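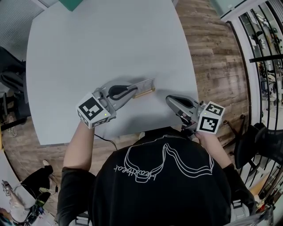 Clear plaque, light-wood base, large gray table.

I have owned exactly one award in my life and I still don't know where it goes.

It came from Zendus, my old employer, in June, along with a card signed by people I'd mostly met in elevators. Yhon Chambi got one too and put his in the bathroom. I thought that was rude until I ran out of shelves.

The trouble with clear acrylic is that it takes on whatever is behind it. On the bookcase it looked like a smudge on the dictionaries. On the windowsill I kept mistaking it for something I should wipe. The big table is the best spot so far, all that pale gray with nothing fighting it, though the printing is so faint you have to lean in to find out what I was good at.

The base I have no complaints about. Narrow, light wood, keeps the thing upright. I've had coworkers who did less.

I did look up display cabinets. There are some 3000 of them for sale, and the cheapest with a light inside was $133, a lot to spend on illuminating four years of quarterly reports. Yhon says the bathroom has room for two.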